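### 3.3 Getting the fish to eat

We should say at the outset that scooter blennies are charming animals and very stubborn ones, and that a good part of our time on this project went into simply sitting in front of glass with a flashlight and a cup of coffee, hoping that one of them would pick at something. In the wild they spend the whole day pecking at tiny crustaceans on rubble and sand, and a fish that has been through a wholesaler's tank and a long shipping day often arrives thin, with that pinched look behind the head that most keepers will know (and dread!). We took 42 fish from a single supplier and kept them in groups of two in 21 small tanks, all plumbed into one shared sump so that the water would be the same for everyone.

For the first days every fish got live copepods and nothing else. We had thought about offering frozen food right away, as several hobby guides suggest, but Vinh Ông, who looked after the tanks through most of October, argued that a thin fish should put some weight on before we ask it to learn anything new, and the rest of us came around to his view fairly quickly. Once a fish had a rounded belly, we started mixing finely chopped frozen mysis into the live food, a little more at each morning feeding, until the live part was gone. We used a length of rigid airline tubing to set the food down on a small glass dish, and we turned the return pump off for 20 minutes so it would stay put. The dish matters more than we expected. Fish that had watched a tankmate feed from it tended to drift over on their own, sometimes before the tube was even out of the water.

A fish was scored as weaned when it ate frozen food from the dish at four feedings in a row, with no live food in the tank. We were strict about this, perhaps a bit too strict, and a fish that took three meals and then sulked through the next had to begin its count again. Pairs in which one fish chased the other were split with a mesh divider, and both fish stayed in the study. Fish that lost weight went back to live copepods for as long as they needed, and nearly 20 of them made that trip at least once, so readers trying this at home should please not be discouraged by a setback or two.

Every feeding was written down by hand on a sheet taped beside the tank, with room for remarks, and the remarks have been kept in full. Many of them are only a word long, but the longer ones helped us a great deal when we sat down to compare tanks.

**Figure 4.** Gray molded plastic panel with open rectangular sockets and raised rectangular pads, seen from below.

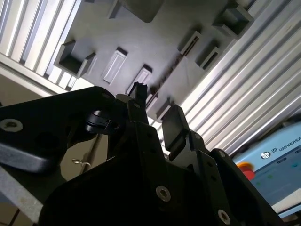
### 3.4 Water changes and cleaning

The shared sump received a water change every Wednesday, after the morning feeding had been scored and the dishes rinsed.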